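Home Guides Parts Returns Contact

Section 7: When the gripper misses the cloth

This section covers the missed pinch. The fingers close, the tool lifts, and the cloth stays on the bed. The Cindov quick card says to tighten the pivot screws and try again. I have yet to see that fix a missed pinch, and Angus Tapsell has stripped two screws trying. Leave the screws alone until step 6.

CAUTION: Keep your free hand away from the linkage arms whenever the fingers can move. The gap beside the inner arm closes faster than you expect. Petro Prokopenko needed a bandage in September.

1. Open the fingers all the way and let go of the trigger. Count to three.

2. Look at both blue pads from straight on. Dust or fuzz packed into the texture will make them slide. Brush it out with a dry toothbrush. Do not use alcohol, whatever the card says. Ours went shiny after a few wipes.

3. Lay a dark garment flat on a plush blanket. Knits are the hardest test we have, and a pass on a cotton dish towel tells you very little.

4. Bring the tool in low with the fingers open, and stop before the pads touch anything.
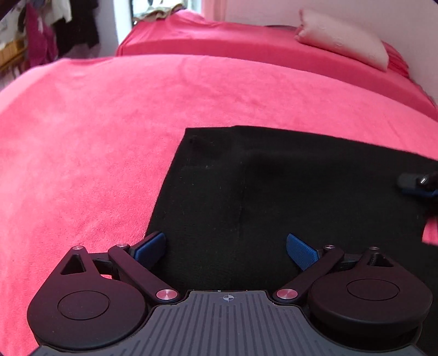
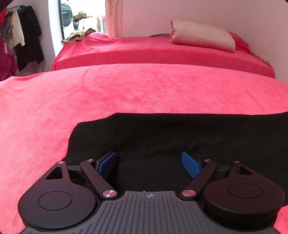
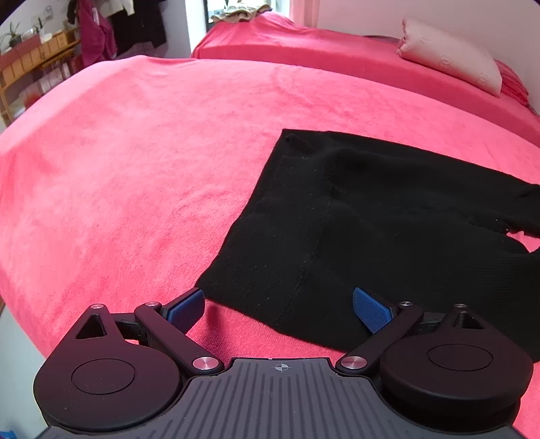

Black knit on a pink blanket, fingers open.

5. Lower the tool until both pads touch the cloth, then close slowly. If one pad lands first, back off and start over. Pushing down harder only bunches the blanket, and then you pick up both layers and the log calls it a success.

NOTE: That last part matters. In our run of 126 picks, the log marked 31 misses. Kylie Pirihi went through the same run by eye and found 24 more where the tool had taken hold of the blanket too. The software never flagged one of them. Do not trust the green check mark. Look at what is between the pads.

6. If the pads still close unevenly, check the pivots. Each screw should be snug and the arm should swing without a click. A click means a worn bushing, and no amount of tightening will help. Order the Suneck part. The Fosteck one is cheaper and looks the same, but it sat crooked on both tools we tried.

7. Repeat the test at least ten times, turning the garment between tries. One good pick proves nothing.

Stop using the tool if:
- a finger moves while the trigger is released
- a pad has started to peel
- the fingers do not open fully after a pick

Take the battery out before you set a faulty tool down. The power switch is not enough. Rochelle Mudgway had one snap shut with the switch off, and the supplier's answer was that this "should not occur." Tag it and write down what it was holding when it failed.

Firmware 46 is supposed to cure the uneven closing. We installed it on one tool and saw no difference. Faraji Mosoti is keeping the older version on the rest for now.

We use cookies to remember your settings. Accept / Manage

Contact Bright Support | Copyright Bright | Back to top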